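Pandorar motion planner: three months with a small arm

I should say up front that I paid for my own license and that I have a soft spot for small software companies, so weigh my enthusiasm accordingly. I came to Pandorar in April after a long winter of writing my own trajectory code for a little servo arm, and I was tired. My code worked on good days. On bad days the wrist would flip through half a turn on its way to a spot it could have reached by barely moving, and I'd spend the evening reading logs with a cup of tea going cold beside me.

Pandorar sits between whatever decides where the gripper should go and whatever talks to the servos. You give it a description of the arm, a rough model of what's on the table, and a target, and it hands back a timed path. There is a viewer for looking at the path before you run it, a recorder, and a scripting layer in Python. Howard Haslam had been telling me about it since last year, and I wish I'd listened sooner.

Installation took me one evening, most of it spent on the serial driver. The setup wizard wants to know your joint limits and asks you to jog each joint to both ends, which is tedious but worth doing properly. I rushed the shoulder joint the first time and had to go back and do it again on Tuesday.

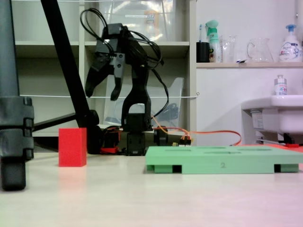 Collision modeling is where I've spent most of my time, and it's the part of Pandorar I like best. You build the world out of boxes and cylinders, give each one a margin, and the planner stays clear of them. The shapes are crude and for tabletop work that is plenty. A red block standing on end is one box, the light green tray with its shallow slots is another, and a tripod leg at the side of the table makes a perfectly good cylinder if you tilt it a bit. What you can't model is anything floppy. The cables looped over the top of my arm and hanging down its side don't exist as far as the planner is concerned, and I've ended up adding a fat invisible box behind the elbow so it won't choose poses that tug on them. Oddur Bergmann suggested that trick on the user forum, and it has saved me a good deal of grief!

Planning speed is fine. A typical reach on my old laptop comes back in nearly 200 milliseconds, and a crowded table makes it slower but never slow enough to annoy me. The paths themselves are lovely — smooth at both ends, with none of the little shiver my own code used to put into the last inch. You can cap speed and acceleration for each joint separately, and I'd suggest setting the wrist lower than you think you need.

The place it earns its keep is the final approach. There is a mode called "straight descent" that keeps the gripper on a vertical line for the last stretch, and for putting blocks into cut-outs it makes all the difference. I set mine to begin 8 centimeters up. Before that I was coming in at a slant and catching the rim of the hole, which is a miserable thing to debug because every joint reports that it did exactly what it was told. The hover command goes nicely with it: stop over the board, let the camera take another look, correct, and go down.
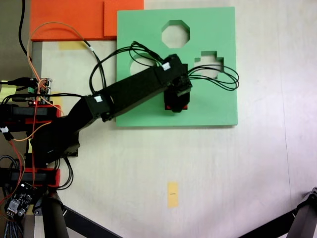
What I don't like

The camera side feels like an afterthought. Calibration is a separate program with its own settings file, and the two don't always agree about which way is up. Sơn Lại wrote a small script that converts one to the other, and I would be lost without it. The developers say a merged version is coming, and I believe them, though they've been saying so for a while.

Error messages could be kinder, too. "No valid plan" covers everything from an unreachable target to a start pose that's already touching something. Open the viewer when you see it; the offending shape usually turns red, and you can carry on from there.

The recorder keeps only the last 400 runs and then quietly overwrites the oldest. I lost a week of comparisons that way. There's a setting for it, tucked under Storage where I hadn't thought to look.

Who it's for

If you have a small arm and you'd like to spend your evenings on perception or on the task itself, I'd recommend it warmly. Evie Catterall tried it alongside me and went back to her own planner, mainly because she wants to tinker with the cost function and Pandorar keeps that part closed. I can see her point. For me, it's staying installed, and I'll update this review when the new calibration tool arrives.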